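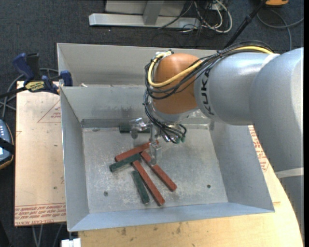
Materials Handler, Bar Stock and Bins (full-time, permanent)

Posted 20 June 2021 by Farzana Hayat, Personnel Office

Print this page | E-mail this page

Condine invites applications for the position of Materials Handler in the bar stock section of its Talpur works. The section receives, sorts and issues short painted bars to the assembly and finishing shops. Stock is held in open sheet-metal bins and is identified by color and length. The successful applicant will report to the Section Supervisor, Naveed Khattak.

The position is open following an internal transfer. The section currently has a staff of 9 and supplies nearly 40 work orders in a normal week.

Duties

The Materials Handler will be expected to:

- receive incoming bars, check them against the delivery note and place them in the correct bins;
- separate mixed lots of red and green bars and return each color to its own rack;
- set aside bars that are bent, chipped or badly worn at the ends, and record them on the reject sheet;
- keep bin floors free of scrap, paper and loose paint;
- report damaged bin walls and missing fasteners to Maintenance;
- prepare bars for issue by work order and move them to the collection point before the start of each shift;
- take part in the stock count held every February.

Mixed bins are a regular part of the work. Bars returned from the shops often arrive in one load, and lengths within a color may differ. Applicants should be comfortable with careful, repetitive sorting and should be able to tell red from green without difficulty. A short color vision check forms part of the medical review.

Requirements

A high school diploma or equivalent is required, together with at least one year of experience in a warehouse, stockroom or production setting. Applicants must be able to read a work order, complete simple written records and lift loads of up to 40 pounds. Experience with metal stock is preferred. A forklift license is welcome but is not required, and training will be provided to staff who wish to obtain one.

Safety shoes, gloves and eye protection are supplied by the company and must be worn at all times in the bin area.

Hours and pay

The position is for 40 hours a week on a rotating day and evening schedule. Pay follows Grade 2 of the works scale. Staff receive 24 days of paid leave a year in addition to public holidays. Overtime is paid at the rate set out in the staff handbook. The appointment is subject to a trial period of six months.

How to apply

Applications should include a current résumé, the names of two references and a brief letter describing the applicant's experience in sorting or storing materials. Please quote reference number 173 on all papers. Applications may be sent by e-mail through the link on this page or left at the Personnel Office, main gate, Talpur works.

Applicants selected for interview will be invited to a short practical exercise in the bar stock section. Questions about the duties may be directed to Mr. Khattak, and questions about pay or leave to Shabnam Bajwa in the Personnel Office.

Print this page | E-mail this page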